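Ziltlow Wetland Restoration 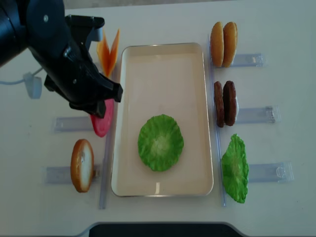 The Ziltlow Wetland Restoration is a project to return 42 acres of drained farmland near Plindville to marsh. Work began in November with the plugging of six ditches, under a plan drawn up by hydrologist Jingyi Liang. Native sedge was planted the next spring. Sorting of seed and plant samples is done by hand at the Conberg field station. Water levels are read every Wednesday at four wells.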